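Thursday, 7:40 am, Tarcombe house rig

Notebook moved to the kitchen because the workshop printer is using the only good chair. Continuing the good-practice list for handheld collection that Sofia asked for "by Monday" without saying which one.

Where we are: 169 episodes kept out of 406 submitted. Kedir says that is a normal keep rate. Kedir also says the van heater works.

Went through the rejects last night with Hamdia. The main reasons, in the order they annoyed us:

Fingers started open in one hand and closed in the other, and the operator hadn't logged which.
Cloth grabbed by a hem that was already under something else. You get a lovely pull and then the whole pile comes along.
Second gripper parked out of view for most of the episode, then arriving like a guest star.
Operator talking to someone and gesturing with the gripper. Mitiku, I have initials next to these. They are your initials.

Rules as they stand, draft 4. Draft 3 had a rule about "natural motion" that four people read four ways, so it's gone.

1. Home position first. Both grippers up, fingers closed, hold still, say the episode number out loud, begin. If you forget the number, stop and restart. Do not add it at the end in a meaningful tone.

2. Don't tidy the room. Liya and I argued over this one on the stairs. Her view is that a house with things in it is the point, and a bare bed with one square of cloth on it belongs in the Gernora test bay, which we already have and which taught the Akura policy to fold one square of cloth. My view was that I'd like to be able to find the cloth. She won. Clutter stays where the household left it. Personal papers, medicine and anything with a name on it get moved before we start, and the person who lives there does the moving.

3. Soft items: pinch at the tips, both sides, then take up the slack. No yanking. If it stretches, hold the stretch long enough for the wrist to settle, then go on with the task. Elastic things are the worst, since a let-go at one end is over before the logger has noticed it.

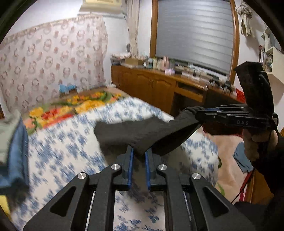 4. Dark fabric against dark hardware. Open issue. The small black garment on the bed task is close enough in color to the grippers that the annotators keep asking where one stops and the other starts. The blue pads help at the fingers and do nothing for anybody further along. Sofia proposes banning black items. I propose that people own black socks. Compromise for now: black items allowed, but tagged at capture, and never more than one in an episode. Mekonnen labeling team to tell us if the tag is any use to them.

5. Slow down on the turn. Patterned bedding smears when you swing, and a smeared pattern is no good for tracking. The arm is allowed to be quick. The wrist holding the camera is not. Kedir has suggested a metronome and has been asked to leave it at home.

6. Nothing trailing. Straps, cords and sleeves get tucked or taped before the first episode. I wrote this rule after treading on a strap myself, and I would like that recorded under "lessons learned" and not under my name.

7. Breaks. Hands off the handles after 47 episodes, no bargaining. Hamdia wanted it lower and she may be right; her thumb was sore on the drive back. Revisit after the next house.

8. Failed grabs stay in. Tag as "miss", do not delete in the field. Mitiku has been quietly curating his own highlights and his miss rate is currently zero, which makes him the best manipulator in the building, living or mechanical.

Not decided yet:

Whether rule 1 needs a spoken number at all if the logger can beep. The logger can beep. It also beeps for low battery, full card and, once, for no reason anyone could find.

Who signs off on a room. At present it is whoever arrives first, so it's whoever has the van.

Consent sheet wording for shared bedrooms. Liya has a version, two pages. I've asked for one page. She has sent it back in smaller type.

Finger pads: check for glaze before each session, wipe, log it. Do we replace on a schedule or on looks? I lean toward a schedule. Looks means Kedir squinting.

To do before the next visit: print rules 1 to 8 on one card, large enough to read with both hands full. Ask Hamdia to try the card with someone who hasn't heard us argue about it. Get my chair back from the printer.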